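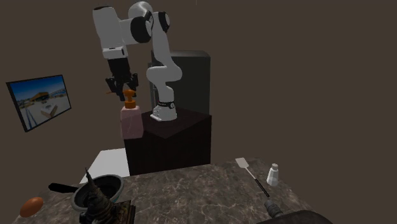 ポンプボトルの上で指を開いたアーム(シミュレーション)

Jutano(ジュタノ) 職場キッチン用 片付け・整頓アームシステム
製造・販売:Ruddock
最終更新:2023/03/30

Jutanoは、社員食堂、給湯室、寮の共同キッチンなど、人が働く場所のキッチンのために作ったアームシステムです。調理台の上に出たままの小物を持ち上げ、決めた場所に戻します。料理はしません。包丁も使いません。人が料理や配膳をしたあと、または始める前に、台の上を次の人が使える状態に近づけることが、この製品の仕事です。

私たちRuddockは、以前は工場の部品供給装置を作っていました。キッチンの仕事を始めたのは、納入先の工場の食堂で働く方から相談を受けたときです。「組み立てラインには機械が入って楽になったのに、食堂の台の上は昔のままです」という言葉でした。最初の試作機は大きすぎて、通路をふさいでしまいました。今の形になるまで、何度も台の高さとアームの置き方を変えています。

どのような職場に向いているか

・昼の時間に利用が集中し、片付けの担当者が足りなくなる食堂
・複数の部署が同じキッチンを使い、道具の置き場所がすぐに変わってしまう事務所
・夜勤があり、夜の間に台の上を整えておきたい施設
・手首や肩に負担のある作業を減らしたい職場

一日に何十種類も新しい道具が入れ替わる厨房には、まだおすすめしていません。登録の作業のほうが片付けより長くかかる可能性があります。また、火を使っている間に同じ台で動かすことはできません。

構成

基本セットには次のものが入っています。

・アーム本体と、二本指のグリッパー
・アームを載せる架台
・上から台を見るカメラと、手先のカメラ
・制御用コンピューター
・計画ソフトウェア「Randent」
・非常停止ボタンと、作業範囲を示す床用テープ

架台はお客様のキッチンの配置に合わせて選んでいただきます。台の横に置く形と、台の手前に置く形があり、どちらもあとから変更できます。ただし、変更したときはカメラの位置合わせをもう一度行ってください。この作業を忘れると、アームは正しい位置のつもりで少しずれた場所に手を伸ばします。

アーム本体は、すでにお使いのものがあれば、それを利用できる場合があります。型番をお知らせください。対応の可否を調べて、書面でお返事します。

Randentについて

Randentは、実際に動かす前に、画面の中のキッチンで作業を試すためのソフトウェアです。お客様のキッチンの寸法を入れ、台、シンク、棚、よく使う道具を配置します。その中でアームを動かし、どこで物にぶつかるか、どの向きから指を入れるとよいかを調べます。

はじめは、このソフトウェアを技術者だけの道具として作りました。しかし試用の間に、いちばんよく使ったのは食堂の担当者の方でした。鍋の置き場所を変えたいとき、画面の中で先に動かしてみるそうです。それで操作画面の言葉をやさしく直し、専門用語を減らしました。「姿勢」「軌道」などの言葉は残っていますが、横に短い説明が出ます。

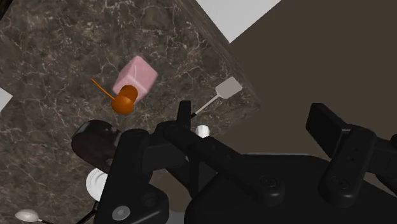 道具が近くに集まっているときは、取る順番がとても大切です。柄の長いものを先に取ると、隣の小さいものを倒すことがあります。逆に、小さいものを先に取ろうとして、指が柄に当たることもあります。Randentは候補の順番をいくつか計算し、画面に並べて見せます。担当者はその中から選ぶか、自分で順番を書きかえることができます。

順番を人が決められるようにした理由は、現場の習慣です。たとえば、ある食堂では調味料の容器をいちばん最後に動かします。遅れて食事に来る人がまだ使うことがあるそうです。計算だけで考えると、先に動かしたほうが早く終わります。しかし、そこで働く人にとっては、早く終わっても困ります。このような決まりは、メモとして物ごとに登録できます。

つかみ方も物ごとに保存します。同じ形に見える道具でも、重さのかたよりが違えば、持ち上げたときに回ってしまうことがあります。保存したつかみ方には名前と日付がつきます。前の版に戻すこともできますので、安心して試してください。

仕様

作業の半径:架台の中心から50センチまで
指の数:二本(平行に開閉します)
設置後の起動時間:約10分
登録できる物の種類:200
画面の言語:日本語、英語
操作する人の資格:特に必要ありません。ただし、当社の講習を受けてください。
使用場所:屋内のみ

起動時間には、カメラの確認と原点の確認が含まれます。急いでいるときでも、この確認は省略できない設計です。省略できるようにしてほしいという要望をいただきましたが、話し合いの結果、変えないことにしました。

作業の半径については、よく「もっと遠くまで届くはずです」と言われます。アームの長さだけを見ると、そのとおりです。しかし、いちばん遠くまで伸ばした姿勢では、上から指を下ろすことが難しくなります。仕様の数字は、上から取る動作を安定して行える範囲として書いています。

働く人の仕事はどう変わるか

導入を考えている会社から、最初に聞かれるのは人数のことです。「これを入れたら、何人減らせますか」という質問です。私たちは、この質問に数字で答えることをやめました。これまでに導入した職場で見たことを、そのまま書きます。

Sadbyの社員食堂では、導入の前、昼の後の片付けは二人の担当でした。一人が台の上の物を集め、もう一人が洗い場に立ちます。導入の後も、二人で働いています。変わったのは、台の前に立っている時間です。物を元の場所に戻す作業の多くをアームに任せ、担当者は翌日の準備と、食器の点検に時間を使うようになりました。

ただし、新しい仕事も増えました。朝、カメラのレンズをふくこと。登録していない物が台にあれば、登録するか、手でよけるかを決めること。アームが途中で止まったときに、画面を読んで理由を確かめること。これらは小さい仕事ですが、だれかの担当にしておかないと、いつも同じ人が行うことになります。導入の前に、当番の表に書いておくことをおすすめします。

Sadbyで食堂の責任者をしているNgaio Lowtherさんに、使いはじめてからの感想を書いていただきました。

「最初の週は、私たちのほうが機械を待っていました。アームはゆっくりです。私なら一度に三つ持っていく物を、一つずつ運びます。見ていると手を出したくなります。でも、見るのをやめて別の仕事をしたら、ちょうどよくなりました。今は、私が在庫を書いている間に台の上が進みます。

困ったことも書いてくださいと言われましたので、書きます。だれかが自分のマグカップを台に置いていくと、アームはそこで止まります。登録していない物には触らない設定にしたからです。設定としては正しいと思いますが、私は毎日、食堂の中でカップの持ち主を探しています。私物用の棚を作ってから、少し減りました。

それから、道具の場所が決まったことで、新しく入った人に教えることが楽になりました。前は、フライ返しの場所を三人に聞くと、三つの答えがありました。」

Lowtherさんの言葉のとおり、速さを一番の目的にすると、期待と違うかもしれません。人の手のほうが速い作業は多くあります。この製品が役に立つのは、人がその場を離れても作業が続く場合です。

また、働く人への説明は、機械が届く前に行ってください。ある事務所では、説明の前に架台だけが届いてしまい、給湯室に見慣れない台があるという理由で不安になった方がいました。当社では説明会用の資料を用意しています。どの作業を任せるか、どの作業は人が続けるか、カメラの映像をどこに保存するかを書きこむ欄があります。

映像について

カメラの映像は、つかむ位置を決めるために使います。初期設定では、映像は制御用コンピューターの中だけで処理し、作業が終わると消去します。エラーが起きたときの映像だけを残す設定もありますが、この設定を使うときは、キッチンを利用する方に必ず知らせてください。勤務態度の確認などの目的で使うことは、契約でお断りしています。

設置までの流れ

はじめに、キッチンの寸法と写真をいただきます。その寸法を使って、Randentの中に台を作り、作業を試します。この段階で難しいとわかった場合、そこで中止していただいてもかまいません。試算の費用だけをいただきます。

次に、当社の担当者がうかがい、床の水平と電源を確かめます。古い建物では床が傾いていることがあり、架台の足で調整します。そのあと、実際の道具を一つずつ登録します。この日は、普段キッチンを使う方に一人以上参加していただくようお願いしています。どの道具がどこにあるべきかは、図面を見てもわかりません。

最後に講習を行います。講習では、動かし方より先に、止め方を練習します。全員が一度、自分の手で非常停止ボタンを押します。
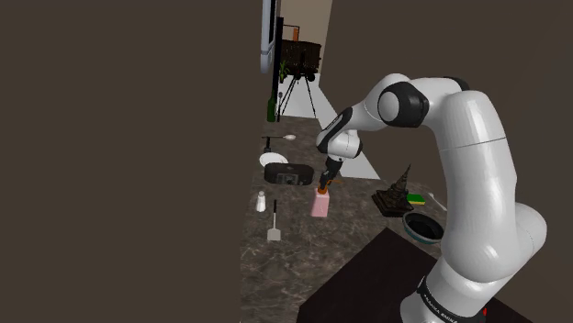 ポンプ式のボトルのように、頭の部分が動く容器もつかめますか。
つかむ位置を登録すれば、運ぶことができます。頭の部分をつかむ方法と、胴の部分をつかむ方法があり、容器の幅が指の開きより大きいときは頭の部分を選びます。その場合、上から押す力がかかると中身が出ることがありますので、先に水を入れた容器で試し、下ろす高さを調整してください。

アームが動いている間、同じ台で作業してもよいですか。
床のテープの内側には入らないでください。人が入ったことをカメラが見つけると動作は止まりますが、カメラから見えない角度もあります。台を使いたいときは、画面の「一時停止」を押し、アームが完全に止まったことを目で見てから近づいてください。

物を落としたときは、どうなりますか。
指の間に物がないことがわかると、アームはその場で止まり、画面に知らせを出します。自分で拾いなおすことはしません。床に落ちた物や割れた物は、人が片付けてから再開してください。

ガラスのびんは扱えますか。
空のびんで、決められた重さの範囲であれば登録できます。中身の入ったガラスびんについては、現在おすすめしていません。割れたときの片付けは人が行うことになりますので、どこまで任せるかは職場で相談して決めてください。

アームに洗い物をさせることはできますか。
洗う動作には対応していません。手先の部分は水に強い構造になっていません。シンクのそばに物を置くことはできますが、水が流れている間は使わないでください。洗い場の作業は、これまでどおり人の担当か、食洗機の担当になります。

停電のあと、続きから始められますか。
電源が戻っても、自動では動きません。起動の確認が終わったあと、画面に台の上の様子と、前に残っていた作業の一覧が出ます。台の上を目で確かめ、続きを行うか、最初から行うかを選んでください。

手入れ

毎日:カメラのレンズを乾いたやわらかい布でふきます。指の先に油や粉がついていれば、取り除いてください。
毎週:架台の足のゆるみを確かめます。非常停止ボタンを押し、正しく止まることを記録表に書きます。
毎年:当社の担当者が点検にうかがいます。

アルコールを直接吹きかけると、関節のすきまに入ることがあります。布につけてからふいてください。洗剤の種類については、説明書の最後の表を見てください。表にない洗剤を使いたい場合は、先にお問い合わせをお願いします。

指の先の部品は消耗品です。交換の時期は使い方によって違いますが、物がすべるようになった、または置いたあとに少し向きが変わるようになった場合は、早めに交換してください。部品は二個一組でお届けします。片方だけを新しくすると、つかむ位置がずれます。

これまでの導入と、今後の予定

Jutanoは現在、9か所のキッチンで動いています。そのうち多くは会社の食堂で、寮の共同キッチンもあります。見学を受け入れてくださる所もありますので、ご希望の方はお知らせください。昼の時間の見学は、食堂の方の迷惑になりますので、お受けしていません。

6月に、Randentの新しい版を出す予定です。主な変更は、登録の画面です。今の版では、物を一つ登録するたびに最初の画面に戻ってしまいます。この点について、使っている方から何度もご意見をいただきました。新しい版では、続けて登録できるようになります。また、当番の引き継ぎのために、短いメモを残す欄を加えます。今お使いの方には、追加の料金なしでお送りします。

購入と貸し出し

購入のほかに、月ごとの貸し出しも行っています。貸し出しの場合、架台の種類は選べますが、アームの持ち込みはできません。価格はキッチンの広さと登録する物の数によって変わりますので、見積もりをご依頼ください。お問い合わせの際は、次のことを書いていただけると、早くお返事できます。

・キッチンの種類と、一日の中で使う時間帯
・台の幅、奥行き、高さ
・任せたい作業と、任せたくない作業
・キッチンを普段使っている方のご意見

最後の項目は、空欄のまま送られてくることがよくあります。空欄でも見積もりはお作りできますが、設置の日までには聞いておいてください。

お問い合わせ先:Ruddock キッチン機器担当
日本語と英語で受け付けています。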